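Cendeck moves 12 packers over to hand-held gripper work

Cendeck has taken 12 people off the packing line at its Arruda site and put them on hand-held grippers, the company said November 6, 2019. The job – do ordinary chores with the tool in hand so the robots from Sultis can learn from it. Same pay grade, shifts cut to 6 hours. Training took 20 days.

No fixed stations either. People work on their feet in one big open room, a gripper in hand.
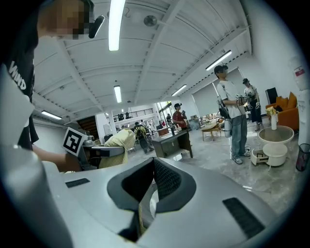
Tania Wanigasekara said the wrists get sore before the feet do, and she'd like breaks written into teh contract. She doesn't miss the line. What she wants to know is what happens when the robots have learnt enough.

No answer on that yet. Cendeck says it will review the jobs in 90 days. Packing line stays open till then – fewer hands, same targets.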